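4.2 Transfer claims for the Pridness kit

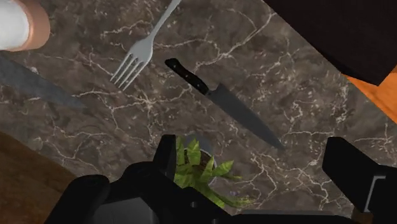 The vendor, Plallix, sells the Pridness kit as a package of rendered kitchen scenes, a wrist-view gripper model and a set of pretrained grasping policies. Its product sheet says that a policy tuned in these scenes "needs no further work" on a physical arm. We could find no test report behind that sentence, and our request for one in July went unanswered.

We therefore ran the stock policy on 943 rendered trials and then on 60 trials with a bench arm, using the object list from Kopecký as a common base. Success in simulation was high for cutlery and small containers. On the bench it fell to 39 percent. Plallix attributes such gaps to camera calibration. We repeated the calibration with the Cudik toolbox and gained almost nothing.

Figure 3. Wrist view from the simulator, with a fork and a chef's knife on a veined marble countertop and a potted plant between the gripper fingers.

Scenes of this type are pleasant to look at, and we suspect that this has helped sales. Visual detail is a weak guide to contact behavior, though. A flat utensil on a hard surface is difficult to pick up because the fingers must get under or around a thin edge, and the kit's contact model has a single friction value per object. Users can't change it without the paid extension. Leaves are handled as rigid parts, according to the manual, so any score on plants should be read with care.

Of the bench failures, 27 involved a finger touching the table before the object. The simulator logs no penalty for this event. Until it does, we would not treat the kit's headline score as evidence of readiness for real kitchens.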